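The arm that wouldn't let go

I'd been told to expect a bit of swearing, and there was some. The technician I'd come to see runs the test bench at Trestus, a small outfit that does packing trials for bigger companies, and she'd been up since five chasing a fault. She asked me to leave her name out of it ("my mum reads everything") but was happy to talk about pretty much anything else.

The trouble started on a Tuesday in April. The arm was told to open its gripper and didn't. "It had a box, it was meant to put it down, and it just kept hold," she says. "Then it carried on to the next move as if its hand was empty. So now I've got an arm swinging a box at everything behind it." 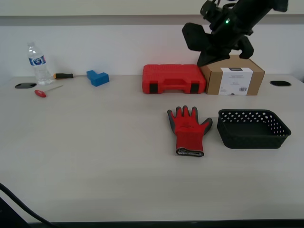
She hit the stop button and no one was hurt, but it rattled her. The part that really bugs her is that the software was certain all was well. It had sent the open command and ticked it off, and it never checked whether the fingers had moved. When I visited she was doing slow runs, with the gripper right down over the cardboard box at the back of the table, and I noticed I was holding my breath (she wasn't!). There's a little green light on the arm, just above the fingers, and I asked if that meant it was safe. "It means it's got power," she said. "People see green and lean in. Please don't lean in."

The log from that morning showed 2132 commands sent, and 276 of the open ones had no reply from the gripper at all. Most of those had worked anyway, which is how the thing went unnoticed for so long. She blames a tired connector in the Idska cable, plus a setting that treated silence as a yes. 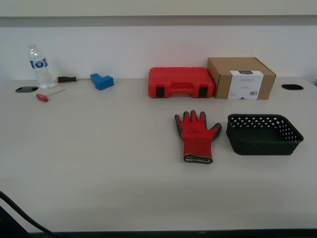
So what did she change? The cable got swapped first, which took 30 minutes and a skinned knuckle. After that she rewrote the check so the arm waits 500 milliseconds for the gripper to answer, and stops dead if it hears nothing. "It's slower and the customer has already had a whinge," she says. "They can whinge."

I asked whether she trusts it again. Long pause. "I trust the stop button," she said, and then went off to find us both a cup of tea. 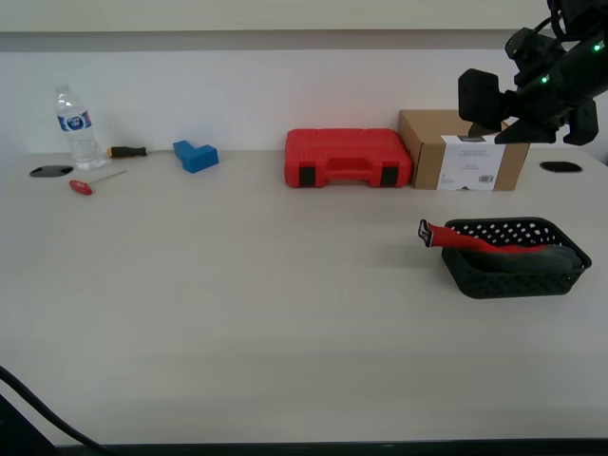 The Trestus test bench, with the arm's gripper just above the cardboard box.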